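社区小店购物袋使用情况调查报告

一、调查缘起

我们小组选这个题目，是因为组里有人暑假在Tamum超市打工，发现收银台每天发出去的袋子很多，顾客对袋子的态度却差别很大。指导老师Benedita Nogueira建议我们把范围缩小到学校附近的小店，只问三件事：用什么袋子，用几次，最后怎么处理。

二、调查方法

调查在7月进行。我们走访了10家店，包括Quintela面包房、两家水果店和一家文具店，其余是便利店。每家店在上午和傍晚各去一次，征得店主同意后在门口请顾客填问卷。问卷只有一页，7道题，多数人站着就能填完。另外我们和5位店主谈了进货价格和顾客的反映，谈话内容由组员手写记录，当晚整理。

三、纸袋的情况

面包房和文具店以纸袋为主。Quintela的店主说，带提手的纸袋比平口袋贵，但买得多的顾客会主动要。她一次进货3000个，淡季能用很久。顾客提得最多的缺点是怕雨，其次是装重东西时提手容易松。也有人把纸袋留在家里装旧报纸或垫抽屉，直到破了才扔。 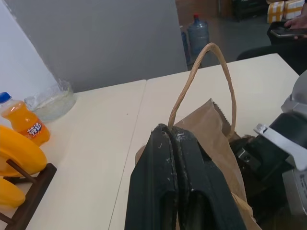 图1 带纸绳提手的牛皮纸袋，袋口为锯齿边

牛皮纸袋起皱以后，不少受访者就不愿意再拿出门，觉得不好看，尽管袋子并没有破。这一点我们设计问卷时没有想到，是从“其他意见”一栏里看到的。

四、塑料袋和布袋

水果店基本还是用塑料袋，店主的理由是水果有水，纸袋撑不住。回家以后，塑料袋大多用来装垃圾。布袋几乎都是顾客自带的，以年纪大的人居多。年轻顾客家里也有布袋，只是常常忘带，有人因此在办公室和包里各放一个。

五、问题与不足

样本集中在一个街区，结果不能代表全市。傍晚下班的人赶时间，后两道题常常空着。“用几次”这一题全凭回忆，误差应该不小。下学期如果继续做，我们打算请部分住户连续记录一个月，并把Bromness路的菜市场加进来。

问卷原件和访谈记录由小组保存，统计表附在报告后面。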